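Running a repair stall on market hours

Last updated: May

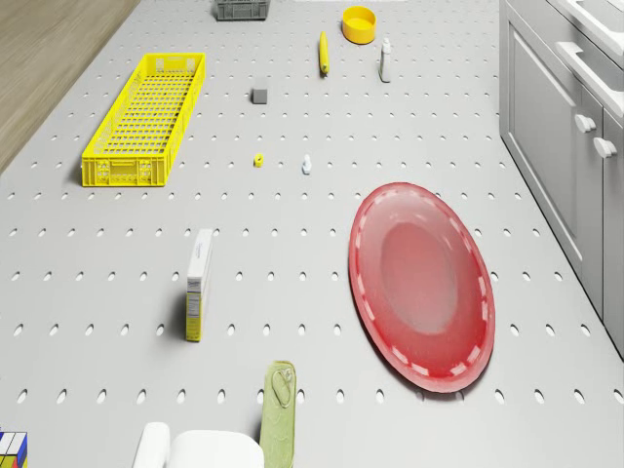 Kumiko Mizuno has mended household goods at Stivside market for 17 years. Her stall is the second one in from the car park, between a fishmonger and a man who sells curtain fabric, and it opens at seven in the morning.

"People bring me the handle and leave the pan at home," she says. "I can't do much with a handle."

Most of the work is small: kettle lids, lamp switches, the hinges on bread bins. She charges a flat fee for anything that takes under half an hour and writes the rest in a ledger. Last year the ledger ran to 461 jobs, of which 278 were electrical. She turned away anything with a sealed battery.

Mizuno learned the trade at Dident, a firm that serviced hotel kitchens until it closed its workshop. She was there as a packer at first. "They were short of hands on the bench and I could solder. My father had taught me for radios."

Her business partner, Young-sook Min, joined her later and looks after clocks and sewing machines. The two split the rent but keep separate takings. Min says this has saved a good deal of arguing. "I have slow months and she doesn't. If it was one pot I would feel bad about it."

Parts are the main difficulty. Mizuno used to order from Gendetti, but the smallest order went up, and she now strips old machines for screws and springs -- she keeps them in jam jars under the counter.

She has been asked to take a shop unit on the high street and has said no. The rates are too high, and she likes to be home by three.

"I'd have to buy a sign as well," she says.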